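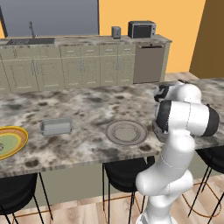 Mangubat objects that a stone counter changes nothing about how a family eats, and that buyers will say whatever the brochure taught them to say.

Figure 1. Kitchen island with a mottled marble countertop (rendering).

We share much of that doubt. The Prornitow survey mailed 1702 forms and asked owners whether a new island had led them to cook at home more often. Most who replied said yes. But the form went out with a Kullance discount card, and people who had just spent a great deal on a kitchen were unlikely to call it a waste. No one asked what they had cooked before.

Chantharasri's diary study is smaller and, to our minds, better. Her 9 households in Berisha wrote down every meal through April, and 2 of them gave up early. The rest cooked much as they always had. Several used the island mainly for mail and homework. She is careful to call this a hint, and we would go no further than she does. Claims that the room itself reforms the cook still lack a fair test.

Filed under: Home & Housing Studies | Research Articles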